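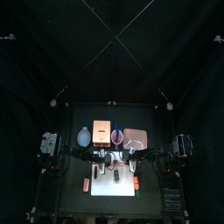 Board and Cord, Clumdale bench notes

Small household pieces kept along the back of a black table, with a white board in front for cord work. Sfeir supplied the cord; over 70 pieces are on the Haltura parts list.

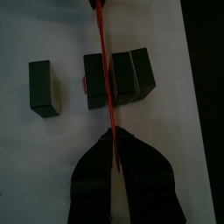

BLOCKS
Black blocks on white. One stands apart at left, and three are grouped closely to the right of it. The back row holds a pale blue bowl, a light wooden box, a pink cup

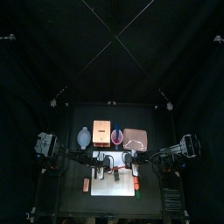
with a blue utensil in it, and a square pinkish container. The board stays clear of the row.

CORD
Thin red cord, with a thicker twisted section partway down.

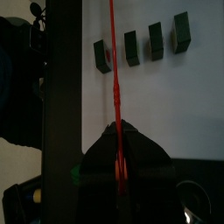

Lina Khalaf, bench editor
Part no. 313. Ends split into short strands.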